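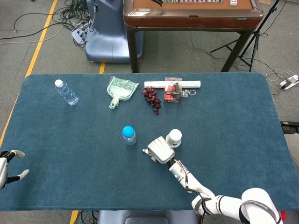 Kumari slot: progress report to Penrose, third period

Prepared by the production lead, Fistex

Summary

This report covers the work on Kumari from the end of August until the middle of November. The game is now playable from the start screen to the end of the bonus round, in desktop and in mobile version. The maths model is frozen. The art is late by two weeks, and this delay is explained in its own section. We ask Penrose for one decision, concerning the buy feature, which you will find near the end.

State of the game

Kumari remains a five-reel, three-row slot with 20 fixed lines, as agreed in the second period. The temple theme and the bell symbol as scatter are also unchanged. Three bells on the reels start the bonus round, in which the player receives ten free spins and the wild symbol stays in its place once it has landed.

In the last report we wrote that the sticky wilds sometimes disappeared if the player turned the phone during a spin. This error is corrected. The cause was in the part of the code which draws the reels again after the screen changes its size: it asked for a new grid before the old one was saved. We have now one grid only, kept on the server side, and the phone just shows it.

The loading time on older phones is still longer than we would like. The biggest part of it is the music. We will cut the intro tune to a shorter loop and load the bonus music later, when the base game is already running.

Maths

The top win is 1125 times the stake. At the start of the project we had planned a higher value, but the simulations showed that the base game became too dry, with long periods in which nothing happens for the player. With the present top win the small line wins could be raised, and the game feels more friendly in the first minutes. Our maths team believes this is right for the Berkville players, who according to their own product manager prefer short sessions and low stakes.

The return to player is delivered in one setting. A second, lower setting was mentioned in the contract as optional. We have not begun with it and will do so only if Penrose asks in writing, as it would mean a second set of reel strips and a second certificate.

Test at Berkville

The closed test was run on the Berkville test site in October, with 200 invited players using play money. More than 100 of them filled in the form at the end. The main points from the answers are these:

The base game was found easy to understand. Very few players opened the help pages.

The sound of the bell was liked at the beginning and was disturbing after a while. Several players switched off all sound because of it. We have made it softer and it no longer rings on the first scatter, only from the second one.

The bonus round was described as too slow. Between the free spins there was a pause in which the temple doors open and close. We kept the doors for the first spin and the last one.

Some players did not understand why a win was smaller than they expected. The game showed the win in coins, and their balance was in money. From now on both are shown in money, as Berkville requested.

There was also one complaint about the autoplay panel, where the stop button was placed too close to the menu on small screens. It has been moved to the other side.

Art and animation

The delay comes from the high-paying symbols. The first set was ready in September, but on a phone the lotus and the crown looked nearly the same. It was our mistake not to test them in small size before the animation was started. Both symbols were drawn again from zero, and the crown has a darker background now. The animations of the lotus are finished, those of the crown are in work.

The night background for the bonus round is complete. The big win screen is complete except for the coins, which still fall in front of the text in landscape position.

Translations

The texts of the game and the help pages exist in English, Swedish and Finnish. German is with the translator. We received a question from Berkville about the word "gamble" in the menu, and we replaced it by "double up" - although this feature is switched off in the first release, the word was still visible in the help.

Budget

Spending is within the plan for this period. The second drawing of the symbols was paid from the reserve, and the reserve is not used up. We moved the money for the promotional film into the next period, because the film cannot be made before the crown is ready. The detailed table is sent separately, together with the invoices.

Risks

The certification laboratory has told us that its waiting time is longer before Christmas. If we hand in the build after November, the certificate will most probably come only in the new year. For this reason we would like to hand in the maths and the server part first, and the graphics as an update. The laboratory accepts this way of working, but it asks for an extra fee.

One of our two animators leaves the company at the end of the year. The handover has begun.

Decision needed from Penrose

Berkville would like a button with which the player can buy the bonus round directly. In some markets this is not permitted, so it must be possible to switch it off. We can prepare it for the first release, and it would take nine working days, or we can add it in an update in spring. Our advice is the update. Please let us know before the end of the month, as the layout of the bottom bar depends on it.

Next steps

Finish the crown animations and correct the coins in the big win screen.

Shorten the intro tune and measure the loading time again on the same phones as before.

Send the server part to the laboratory.

Run a second, smaller test with Berkville, this time without written instructions for the players.

Deliver game icons and banners in the sizes which Berkville has listed. The list has grown since summer and we have asked for the final one.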